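Big news from the Vultineo team today! I'm Soudabeh Tehrani, and I get to share our new result on teaching a two-handed robot to put cans in a fridge drawer and take them out again.

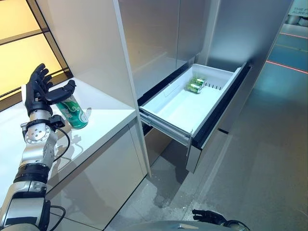 Edmund Chmielewska and I trained Kandpal, our control method, on 760 demonstrations -- then ran 846 trials across 8 drawer layouts. One hand steadies, the other grips, and a single policy runs both!
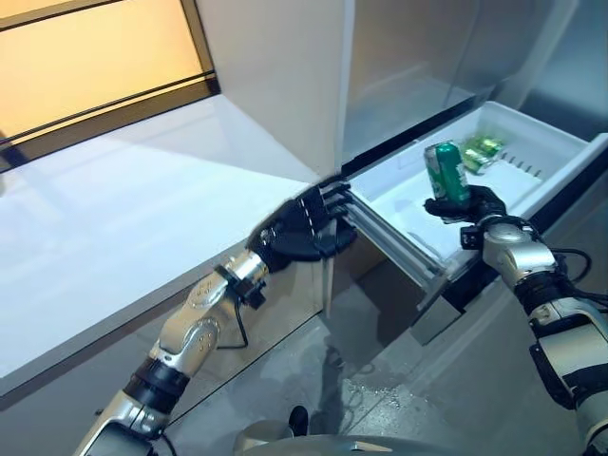 The paper and code come out in July, and I'm giving a 30-minute talk at Carkholm. Write to me at our Dultthorpe lab for a copy!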